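Reading Translated Fiction
Unit 2 handout: what the edition tells you

Before starting a translated novel, look at the copyright page. It should give the original title, the year of first publication, and the language the translator worked from. The last item matters more than students expect. A novel written in Danish may reach English by way of German, and each step changes the sentences.

Terms used in this unit
Direct translation – made from the language of the original.
Relay translation – made from an existing translation.
Retranslation – a new version of a book already available in the same language.
Paratext – preface, notes, glossary, jacket copy. 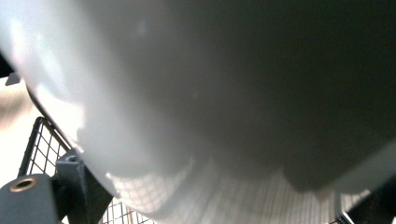
Retranslations are usually commissioned when the older version has dated or was cut. Cuts are common in early editions and are seldom marked. Compare chapter numbers first, then paragraph breaks. The Ludholm edition of our set novel has 23 chapters; the Rodel edition merges 2 of them and drops the epigraph.

Dialogue is the quickest test of a translator's method. Check forms of address, swearing, and jokes. Where the original has a formal and an informal "you", English must show the difference some other way – first names, titles, sentence length – or lose it.

Reading for next class
Wouters reader, chapter 2, both versions of the opening page.
Roker anthology, introduction only.

Bring one page of written comparison. Quote both versions in full and mark any omissions in the margin.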